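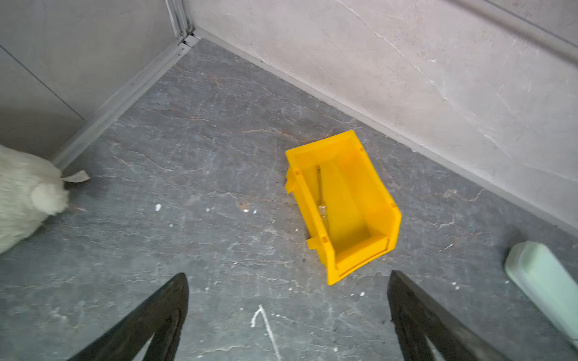

Sorting out small parts in a home workshop

Most sheds and garages hold far more screws, washers and odd fittings than anyone will use, and the trouble is finding the right one. The notes below come from re-doing my own workshop in April, plus a few things picked up from readers of the Nornusside newsletter.

Start with the tins

Tip everything out on an old sheet, one tin at a time. Do not empty the whole shelf at once or you will still be at it at midnight. Pull out the rubbish first: bent nails, screws with chewed heads, wall plugs that have been squashed, anything so rusty that the thread has gone. Steel scrap can go in a bucket for the tip.

What is left can be split by type before you think about size. Wood screws, machine screws, nails, washers, nuts, hooks, electrical bits, plumbing bits. Size comes later, and for many things it need not come at all. I keep all my cup hooks together and have never regretted it.

Choosing containers

Open-fronted plastic bins are good for anything you reach for often. They stack, you can see in, and they wipe clean. They are poor for very small items such as panel pins, which creep into the corners and have to be picked out with a fingernail. Jars with lids are better for those.

Drawer cabinets look tidy but the cheap ones have shallow stops, and sooner or later a full drawer comes right out in your hand. If you buy one, put the heavy things in the bottom row and fix the cabinet to the wall.

Takeaway tubs do the job for light items. The lids go brittle after a couple of winters in an unheated shed, so check them before you lift one by the rim.

Hanging bins on a wall

If you want bins on the wall, use a proper louvred panel or a rail, and check that the lip on the back of the bin matches it before you pay. Makers differ by a few millimetres and a bin that nearly fits will drop off when it is full.

Mount the rail on a batten. Screw the batten to the studs or into brick with decent plugs, then screw the rail to the batten. Mine is 99 cm long and sits 16 cm above the back of the bench, which leaves space for a tin of glue underneath. Load it from the middle outwards and give it a good pull before you trust it.

Labels

Masking tape and a pencil will do while you are still changing your mind. Once things have settled, use a paint marker straight on the plastic, or a printed label under clear tape. Put the label on the front lip, low down, so that a bin stacked above does not hide it.

Write what you call the thing. Maëlle Sandhu wrote in to say that her husband had labelled a bin "M6 penny washers" and she had spent a good while looking for "the big flat ones". It now says both.

Cleaning old bins

Second-hand bins often come with a film of oil and fine metal dust. Shake them out, wipe with a rag and white spirit, then wash in warm water with a squirt of washing-up liquid. An old toothbrush gets into the ridges. Stand them on end to drain and leave them overnight, as a damp bin will rust a new box of screws in no time.

Do not put them in the dishwasher. Some will stand it and some will come out warped, and swarf is bad for the pump.

Where small hand tools go

Small screwdrivers, bradawls and scribers are the things most often lost. A strip of wood drilled with a row of holes keeps them upright and takes ten minutes to make. A magnetic strip also works, though it will magnetise the tips over time – handy for holding a screw, a nuisance when you are working near filings.

Keep one set by the bench and a second, cheaper set in the house. It saves a walk across the wet grass on a Monday evening when a cupboard handle has come loose.

Keeping it going

Have one bin marked "to sort". Everything from pockets, window sills and the kitchen drawer goes in there, and you deal with it when it is full. If you find you are buying a size you already own, the label is wrong or the bin is too high up.

Offcuts of chain, wire and cable want a hook, as they tangle with everything else in a bin. Batteries should be kept in the house, in their packet or with tape over the ends.

Next time: sharpening a plane iron without a jig, and what to do with a seized vice.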